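Covered multi-finger hands in household robotics

A covered hand is a robotic hand with three or more jointed fingers that is run with a fabric sleeve or glove over part of its mechanism. The cover usually reaches over the wrist, the palm and the back of the hand and leaves the fingertips bare. It is meant to keep lint, splashes and loose hair away from the joints. Makers also claim that it improves grip, hides cable runs from the wrist camera and makes the hand quieter. The evidence for the last three claims is thin.

The term has no fixed meaning. Some suppliers use it for any hand sold with a glove. Others reserve it for hands whose cover is clamped at the forearm. Published comparisons rarely say which type was tested, and this makes the results hard to set side by side.

Background

Most early work on gripping in homes used flat two-jaw grippers. They are cheap, easy to model and hard to break, and for boxes, bottles and cups they remain the standard against which other designs ought to be judged. Multi-finger hands were promoted for objects that two jaws hold badly, such as soft tubes, cloth, handles and pump bottles. The promotion has often run ahead of the testing. A hand that holds a tube of toothpaste has shown that it can hold a tube of toothpaste, and a jaw gripper can usually do the same.

Bathroom counters became a common test setting because they put hard, glossy and small objects close together near a basin. They also put the hand near water, which is where the case for a cover is strongest.

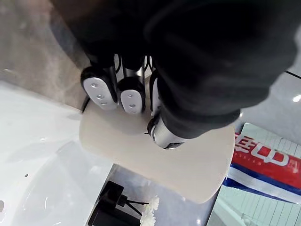 Ravgate, Tuesday, August 18, 2026

The Mulari comparison, run at a test apartment in Ravgate, is among the better documented attempts to find out what a cover does. It set a hand with a dark fabric cover against the same model left bare, with a two-jaw gripper as the control. Each setup was given 1,000 attempts on bathroom objects, and a further 200 attempts per setup were kept apart for cases in which the object had been moved between tries. Together with repeats ordered after a controller fault, the total came to 3,320 counted attempts with the hands alone. The jaw gripper was logged separately.

The published summary reports that the covered hand did "as well or better" on most objects. The attempt logs support the first half of that phrase more than the second. On rigid objects the difference between covered and bare was small enough to vanish when the repeats were left out. On soft tubes the covered hand did better, but those runs came late in the schedule, after the operators had changed the approach angle. No run was made with the old angle and the new cover, so the gain cannot be assigned to either one.

Wrist camera view

A sleeve that bunches near the wrist can fill a large part of a wrist camera's view. In the covered runs fabric took up the upper part of many views, leaving the fingers and a strip of the work surface below it. Software trained on bare-hand video tends to do poorly under these conditions. The Mulari group retrained on covered footage and then compared the result with a bare hand using older software, a choice that favors the cover.

Fingertip contact is a second concern. The pads on most current hands are small, and contact often happens along the side of a finger, outside the pad. A cover that slips forward changes where contact occurs. Few reports mention checking the hem position between runs.

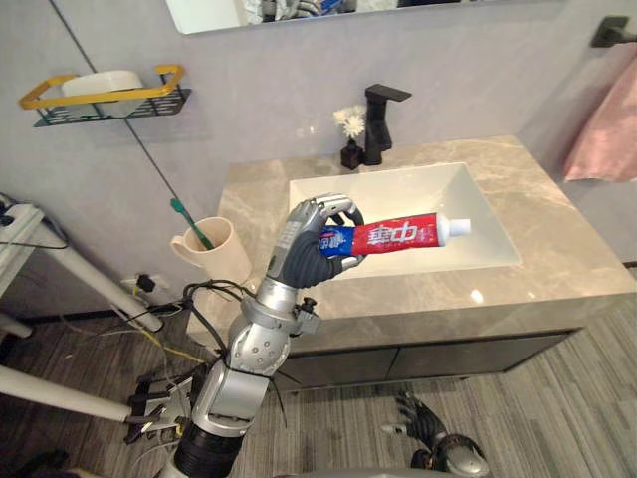

A head camera avoids part of the problem, as it sees the object and the space beyond it without looking past the sleeve. It has its own weakness: the forearm and hand can block the very part of the object being held, and a mirror over the counter adds moving reflections. Teams that use both cameras generally report steadier results than teams that use one. How much of this comes from the second view and how much from the extra tuning time is seldom stated.

Controllers

Two controllers are widely discussed for this class of hand. The Abbasi controller closes all fingers to a force limit and then holds. The Hisavari controller closes the fingers one after another and adjusts the grip while the arm moves. Supporters of Hisavari describe it as gentler on soft packaging. Its critics note that it is slower to close, and that many demonstrations are shown sped up.

In the Ravgate runs the Hisavari controller dropped fewer tubes, while the Abbasi controller finished more attempts within the time allowed. The summary quotes only the drop figures. A reader who cares about speed has to work it out from the logs, where start times are missing for roughly 2 percent of entries.

Criticism

The main objection to covered-hand studies is that they test the cover, the hand, the controller and the camera at the same time and then credit the cover. A fair trial would change one part and keep the rest, including the operators. Such trials are dull and take up arm time, and sponsors have shown little interest in paying for them.

Wear is another gap. Fabric stretches, and a cover that fits on the first day may hang differently after a few weeks. The Ravgate series was too short to show this. Claims about protection from dust and water also rest mostly on supplier statements. Cable routing below the wrist, a frequent cause of stopped runs, is not helped by a cover at all and can be harder to inspect with one fitted. 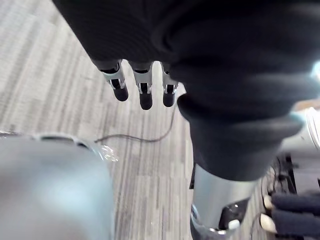 Later work

A second series is planned for September, with the hem position recorded at the start of each run and both controllers tested on covered and bare hands. The jaw gripper is not on the published list of setups. Without it, the series may show which version of the hand is better but will leave open whether the hand was needed for these objects.

See also

Two-jaw gripper
Wrist-mounted camera
Grip force control
Tendon-driven finger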